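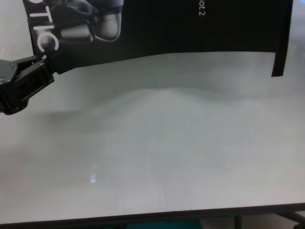

Lenach adds sheet handling to its bench arm hire

Robot hire firm Lenach has added a sheet-handling option to its bench arm service, aimed at print finishers and small packing rooms. The option goes on offer in January and covers posters, banners and other thin printed stock that has until now been outside the terms of the hire.

The package consists of one arm with a two-jaw gripper, a stand and a licence for Clodness, the control software Lenach already supplies with its carton and tray packages. Customers show the arm a task by guiding it through the movements by hand. Clodness stores each run and builds the routine from the set. Lenach advises 100 runs for a new sheet size and says fewer will do where only the print changes.

Thin stock is awkward for a gripper of this kind. A sheet held by one corner sags along its free edge, and the shape of the sag differs from one lift to the next. Dark matt prints bring a second difficulty, as large plain areas give the software little to follow. Lenach's answer is to work from the outline of the sheet against a pale tabletop and to leave the printed matter out of the calculation. Customers with dark benches will need to fit a light surface — this is not included in the price.

The hire costs £400 a week with a minimum term of 5 weeks. Delivery and setting up are included, as is one visit to adjust the jaws. Replacement jaw pads are charged separately. Existing customers on the carton package can add the sheet option to their current arm, provided it runs version 2 of Clodness.

Print finisher Cheema has had the option on trial at its Kutotby works, where it is used to lift single posters and lay them flat for checking. Rolling and tubing are still done by hand. Lenach says folding is not supported and has given no date for it.

Orders placed by noon on Friday will be included in the first round of deliveries.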